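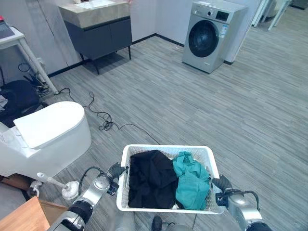 Black and teal in the white basket, washing machine behind. Laundry room, Cistdale.

Thursday, July 12, 2018

Job 2080 continued. Teal and black overshirts for Brillwood, colour transfer and general misery.

Started late. The key to the laundry room was in the pocket of my other coat, which was at home enjoying the day. Thulani let me in with his.

Where we'd got to: Brillwood say the teal goes dull at the shoulders after a few washes with darks. They would like this to be the detergent. The detergent people (Olto) would like it to be the fabric. Gebremichael, who dyed it, have so far replied with a PDF of their opening hours. I have no preference as long as it is somebody's.

Plan for today was the dull one: same teal, same black, washed together at 20, then teal again with plain white cotton to see what comes off it. No fancy loads. The February runs were a mess because we kept changing two things at once and then arguing about which one had done it. Yến has written CHANGE ONE THING on the whiteboard in letters you can read from the car park.

Basket. We're on the white lattice one now. The old solid-sided tub is retired to holding coat hangers. Garments used to sit in the tub in their own puddle when they came out of the machine, and the puddle went wherever it liked, usually from black into teal. I'd put money on that being part of our February result, and I've said so in the margin of the February pages so that future me can't pretend otherwise. The lattice lets the water out. It lets it out on to the carpet, but you can't have everything.

The carpet, then. Whoever fitted out this room thought it would be an office, and gave it grey carpet tiles with the stripes turned this way and that. Very smart. Also a strange thing to stand a washing machine on. I've asked for lino and been told it is "in the plan", a document I haven't been shown. Until then: tray under the basket for anything wet, and please don't drag it, because the corners lift the tile edges.

Cable by the white side table is in loops over the floor again. I coil it, I come back, it has uncoiled. Would whoever uses the table please clip it along the wall? I caught my foot in it at the start of the morning with an armful of weighed cotton and had to weigh the lot again.

Packing order for the basket, as it keeps coming up. Black goes on the left, teal on the right, same every time, dropped in and left alone. No folding. I did try a folded set on Tuesday and the folds held their crease right through to the light box, where they read as darker bands, and Thulani spent his lunch hour getting excited about a pattern I had made with my own hands. Crumpled is better. Crumpled is also how Brillwood's customers treat them, judging by the returns bag.

Before the load:
Teal, unwashed side seam against the swatch card: match, no argument.
Teal, shoulders: match on the left, a shade flat on the right. Noted before it has been anywhere near the drum, so either the piece arrived like that or I need new glasses.
Black, rubbed with dry white cloth, 10 strokes: faint grey. Same with damp cloth: a good deal more than faint.

That last one is interesting. If black gives up that much to a damp cloth and ten seconds of elbow, it doesn't need hot water or the wrong detergent to mark its neighbour. It just needs to be leant on. I had the two of them pressed up against each other in the basket while I was writing this and got up to move them apart, then remembered that pressed together was the point, and moved them back. Disregard the interval.

Load one: 20 degrees, Olto at the dose on the packet, slow spin. Watched the first part through the porthole, which tells you nothing and is very restful.

Load one, out: teal lifted out first, on to the rail. Shoulders duller on both sides, right still the worse. Water in the tray grey. Kept a jar of it, labelled, on the shelf with the others. Whoever moved the jars next to the kettle, I'd like a word.

Load two: teal with white cotton only. Cotton came out clean, or clean enough that Yến and I both looked twice and agreed. So the teal isn't shedding to speak of. It's receiving.

Didn't get to load three. Ran the empty rinse between loads as agreed, and that eats more of the afternoon than the schedule allows. Schedule was written by me. Have moved things.

Weighing: the scale wants its 200 g check before each session and I forgot it this morning, remembered after the first set, did it then. It was fine. Recording it anyway, as I was quite rude to Thulani about the same thing last month.

For tomorrow
Load three, teal and black, no detergent whatever. If it still dulls, Olto are off the hook and will be unbearable about it.
Second pair of overshirts out of the sealed bag. Check the right shoulder under the lamp before anything else, and photograph it.
Damp rub on the black again, by Yến this time, as my ten strokes and hers aren't the same ten strokes.
Leave one pair sitting wet and touching in the basket for around an hour after the spin, next to a pair hung up straight away. I want this one done properly. It's the puddle question again, and I think it's the whole job.
Ring Gebremichael. They open at nine, I have that in writing.

Later. Yến points out that the returns bag has care labels in it saying "wash separately", on every single one, in capitals. Brillwood didn't mention this. Have added it to the file and gone to put the kettle on, having first moved the jars.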